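Notebook, Jallow bench, June
Dispenser task: lever contact planning and arm control

Carrying on from the last entry. The grasp planner still treated the lever as an object to be picked up, and the left hand kept trying to close around it. Replaced the grasp goal with a contact goal: fingertips on the front face of the lever, palm orientation free within a cone, force along the lever's travel only. The planner side is in the Trorngate branch. The controller side is in Pasaribu and needs the matching config or it falls back to position mode without a warning. Lost most of the morning to that.

Planner

Approach pose is now sampled in the dispenser frame instead of the table frame. The base does not always sit square on the table, and a few degrees of yaw at the tray turn into a real lateral error at the lever. Dispenser frame comes from fitting the tray rectangle, then offsetting up to the spout.

Cone half-angle set to 22 degrees. Smaller values failed to find an elbow solution when the dispenser was close to the body. Larger ones let the fingers come in under the lever and catch the spout collar.

Trajectory cache holds 300 entries. Lookup is fine, but the key does not include glove state, so a plan made for the bare hand can be served to the gloved one. Fix: add hand model hash to the key. Until then, clear the cache after any hand change.

Controller

Impedance gains on the left wrist lowered along the push axis and left alone on the other two. Contact detection uses joint torque residual with a debounce of 4 samples. With no debounce, cable drag on the forearm was enough to trip it during the approach.

Release is a separate state now. Before, release was the end of the push trajectory played backward, which dragged the fingertips down the lever. New version backs straight off along the contact normal, then retracts.

Right arm: parked open on the tabletop beside the base for the whole task. It is still in the collision model, and the planner for the left arm sees it as static. If the right arm controller is in gravity comp it sags a little and the static assumption is wrong. Hold it in position mode.

Perception

Two problems, both in the Clalwood node.

1. Chrome. Depth on the tray and the spout collar is full of holes and ghost points from reflections. Tray fit now uses the color edges for the outline and takes the plane from the tabletop. Depth inside the tray outline is masked out entirely.

2. Glass. The ribbed tumbler segments well in color and hardly at all in depth. Glass center is estimated from the rim ellipse and checked against the grate. If the center is off the spout axis by more than the tolerance, the task refuses to start the push. Fill level is not estimated yet. Push ends on a timer.

Head view with the left fingers on the red lever and the glass under the spout:
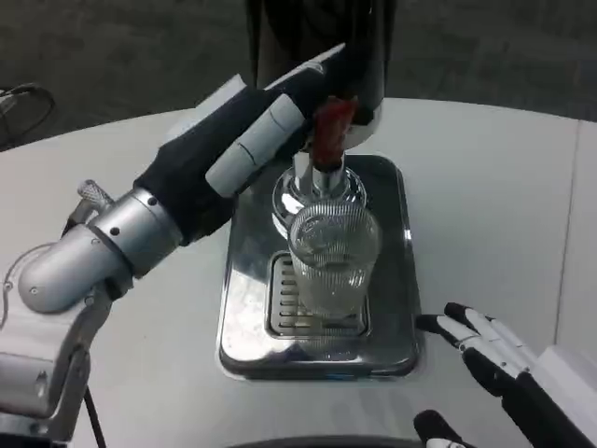 Log and replay

Replay file has 2,187 ticks. Head camera and joint states share a clock, torque residual does not. It is stamped on arrival, so contact shows up late in the plot compared to the image. Do not tune the debounce from the plot until this is fixed.

The lever tracker loses confidence once the fingers cover the lever. Expected. It should hold the last pose during contact and it currently publishes the bad one.

To do

- hand model hash in the cache key
- Pasaribu: refuse to start on config mismatch
- stamp torque residual at the source
- freeze lever pose on contact
- try fill level from color only, ribs will be a problem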